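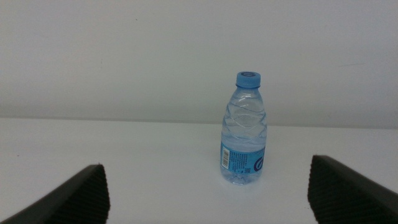
A short single-serve bottle, partly filled, with a ridged screw cap.

Home | Reviews | Kitchen | Water | Archive

Horgan 200 Countertop Water Filter: Long-Term Review
By Golnar Kiani
November

The Horgan 200 is a gravity filter in two stacked tanks. Water goes in the top, passes through a carbon block, and collects in the bottom tank, where a lever tap lets it out. There is no pump and no power cord. I bought mine at full price to replace the cases of single-serve bottles we had been carrying up the stairs.

Setup

Assembly took less than half an hour. The tap threads through the lower tank with a silicone washer on each side. The manual shows both washers on the inside, and installed that way the tap drips. Put one on each side and hand-tighten the nut. The carbon block needs a soak before first use, and the first two tanks of water should be thrown out. Mine ran gray for most of the first tank and clear after that.

Flow

Flow depends on how full the top tank is. Filled to the line, it drains at a useful rate, then slows to a drip for the last inch or so. If you fill it before bed, the lower tank is ready in the morning. If you fill it while cooking, you will wait. The Corness pitcher I used before this was faster per glass but held so little that it spent most of its life under the faucet.

The tap sits low. A coffee mug fits under it with the filter on the counter, but a tall bottle does not. Horgan sells a stand, which I did not buy. Two scrap blocks of maple do the same job.

Taste

Our tap water has a clear chlorine smell, stronger in summer. Filtered water from the Horgan has none that I can detect. Hardness is unchanged, as expected from carbon, and the kettle still scales. Readers who want softer water should look at a different type of system.

I had no lab work done. Rizwan Majumder lent me his dissolved solids meter, and the readings before and after were the same. That meter does not measure chlorine, so the result says little about this filter either way.

Cartridge life

Horgan rates the cartridge at 3000 liters. I logged each fill on a sheet taped to the cabinet door and changed the block at 3034, when the chlorine smell had just started to return. Flow had dropped well before then. Scrubbing the block with a plastic pad under cold water brought most of it back. Do not use soap on it.

The Zaso replacement block has the same thread and costs less. It sits a little taller, and the lid does not close flat over it. I went back to the Horgan part.

Cleaning

Both tanks come apart for washing. The inside corner of the lower tank is square and collects a film that a sponge will not reach. A bottle brush works. The tap has to be removed and flushed with vinegar every couple of months or the lever gets stiff.

Verdict

Good filter, average tap, poor manual. Recommended for a household that can fill it on a schedule. If you need water on demand, get an under-sink unit and pay for the install.

Filed under: Water, Countertop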